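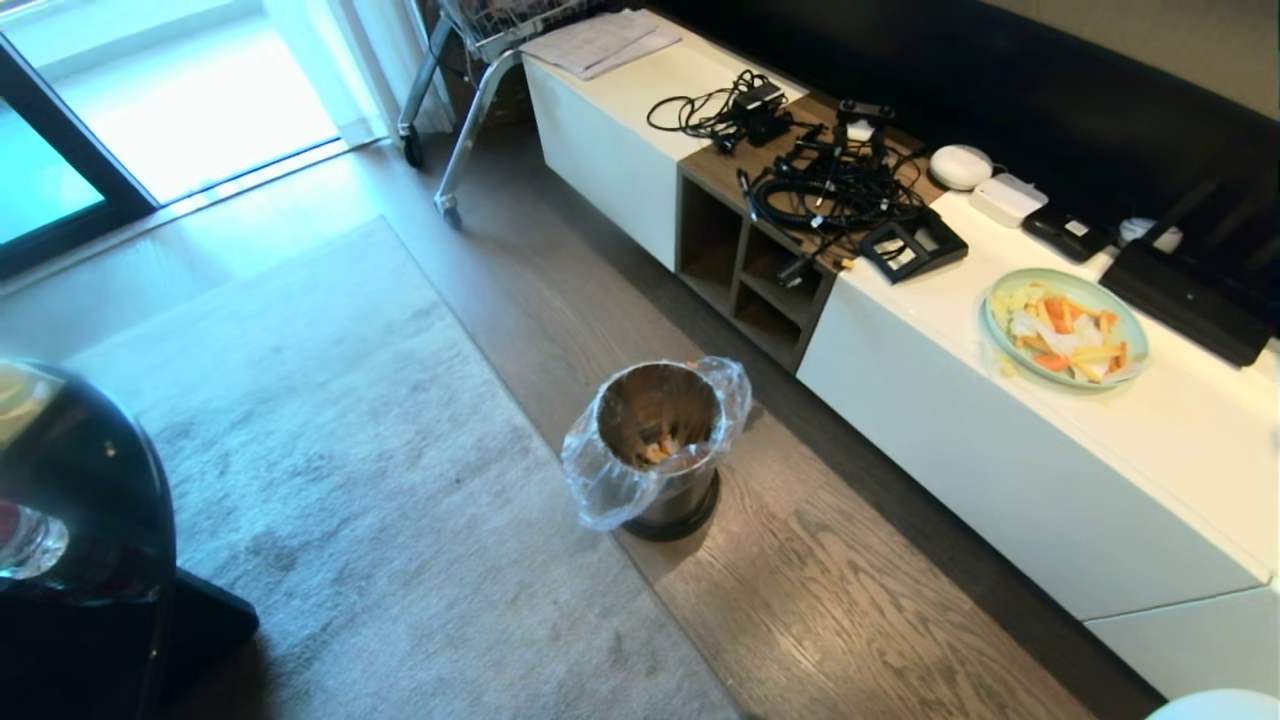
Household Waste Sorting Study – Call for Participants

Prustance is looking for households to take part in a home study of how people collect and empty kitchen and living room waste. The study runs for four weeks in each home. It covers the bin itself, the liner, the place where the bin stands and the way food scraps are kept apart from other rubbish.

Background

An earlier round in April involved 277 households and dealt with kitchens only. Many of those taking part kept a second bin in the living area and used it for fruit peel and other leftovers. The present round covers open bins in living rooms, dining areas and combined rooms, including those standing on bare boards next to a rug or beside low furniture.

Who can apply

We are recruiting 100 households. Applicants must:

be aged 18 or over and responsible for emptying at least one bin in the home;
live in Flirkmont or Pament, in a house or flat of any size;
use a free-standing bin with a removable liner bag in a room other than the bathroom;
put food scraps in that bin on most days;
expect to be at home for at least three weeks out of the four.

Both metal and plastic bins are accepted. Pedal bins are accepted if the lid can be left open during the second half of the study. Homes with under-sink bins only are not eligible for this round. Tenants do not need permission from a landlord, as nothing is fixed to the walls, floor or furniture.

What is involved

Participants will receive a box of liners in two thicknesses, a hanging scale, a tape measure and a printed log book. The thinner liners are used for the first two weeks and the thicker ones for the last two. Clear liners are supplied in both cases, and should be folded over the rim by at least 5 cm.

Each time a bag is changed, the participant ties it, weighs it and enters the weight, the date and the reason for the change (full, smell, leak, other). Slipped liners are recorded separately, with a note of whether any scraps fell between the bag and the can. Entries take two to three minutes.

There are two home visits of 40 minutes each, one before the first week and one after the last. At the first visit a researcher measures the bin and its distance from the nearest wall, rug and item of furniture. The floor covering is noted – boards, tile, carpet or a mixture. Please do not tidy up for the visit. Papers, cables and other things left out on cabinets or shelves are of no interest to the study and will not be recorded.

Payment

Each household is paid 960 crowns on completion, by bank transfer. Households that leave after the second week receive half. The scale and any unused liners may be kept.

Data

Log books are stored under a household number. Names and addresses are held apart from the results and deleted when payment has been made. Participants may withdraw at any time without giving a reason.

How to apply

Write to Kamonchanok Paisan, Recruitment, Prustance, Janssen Building, Flirkmont. State the number of people in the household, the type and height of the bin, the room it stands in and how often it is emptied in a normal week. Applications close on 03/07/2019. Places are given in order of receipt within each area – late applications go on the reserve list.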